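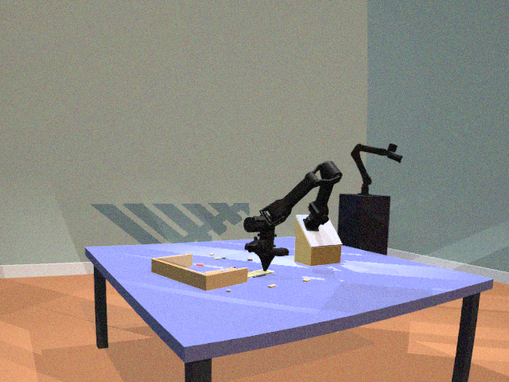
## Planning first, then parts

The packing lead at Jandico's Clevden shop used to sort wood chips by hand. Now she plans the arm's moves.

"I spent October learning it," she said. "My wrists are better. My eyes are tired — I read screens all day."

Her crew handles 889 pieces a shift, and 2 people changed jobs.

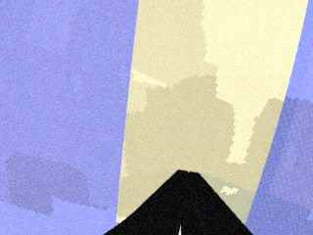 Did anyone lose pay?

Everyone kept the same rate, she said, and the two who moved went to inspection.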